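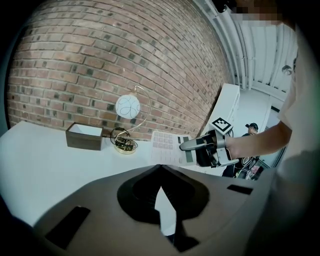 Globe lamp, open box and colour card on the white table.

Search FAQs Go

Styling your table: your questions
Posted in November by Noemi Park

What colours go with red brick?
Pale pinks and beiges are gorgeous! Try a swatch card flat on the table first, and look again at 5 pm when the light changes.

Do I need a big lamp?
No! A small globe with a bit of gold glows beautifully against brick. Ours is the Utau.

How many things should I leave out?
I love two or three, with plenty of bare white around them.

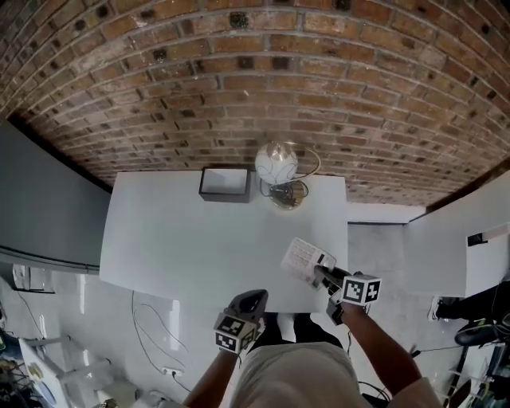
Grunthorpe wrote in to say a low box is the best home for keys and pens, and that he's kept one on his desk for over five years. Love it!

Can I wipe a white top with vinegar?
Warm soapy water is kinder.

Contact us | © Dastham | Back to top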